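Sorting small cables and wires on a shared bench: how many bins?

Posted in Storage and Workspaces, 2020-04-26
Viewed 1,756 times

Sadia Naqvi
I am responsible for a shared workbench at our Hirnley office and have been asked to set a standard for storing small cables and loose wire. At present everything goes into one deep tub, and users empty it onto the bench whenever they need a short lead. The bench is 900 mm deep and must also hold a laptop. I would be grateful for advice on the following points: whether several small open bins are preferable to one drawer unit, whether colour should be used to identify contents, and whether a hanging basket on the rear wall is worth installing. Labels have been tried and were not maintained past January.

Meltar
We recommend open bins, placed side by side directly in front of the laptop. Drawers are tidier to look at, but users leave them open and items are returned to the wrong one. Each bin should be a different colour and should hold one category only: coiled cables in the first, cut wire in the second, and the third kept free for work in progress. Colour is generally remembered after a few days, even where labels are ignored.

Cables should be coiled before they are put away. A coil that rises over the rim is acceptable provided it can be lifted out without disturbing its neighbours. If it cannot, the cable is too long for the bin and should be hung up.

With regard to the basket, a long, narrow one hung from a rail just above the bench surface is useful for items that would otherwise roll about. Please choose a perforated type, as dust is easier to remove. A mesh holder with an open front on the side wall will serve for papers and other flat items.

Cadwaladr
Drawers. Open bins collect dust and always will.

Rilen
The first reply is in keeping with our own practice. I would add that the bins should not be fixed down. Ours are 140 mm wide and are moved whenever the bench is wiped. We began with 7 and found that most of them filled with items that belonged elsewhere, so the number was reduced to three. The basket has tended to attract ornaments, and our guidelines permit one per bench. A photograph of a comparable layout is attached.

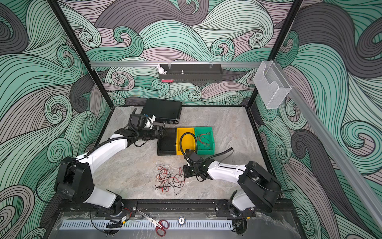

Black, yellow and green bins in front of the laptop, with the basket on the rear rail.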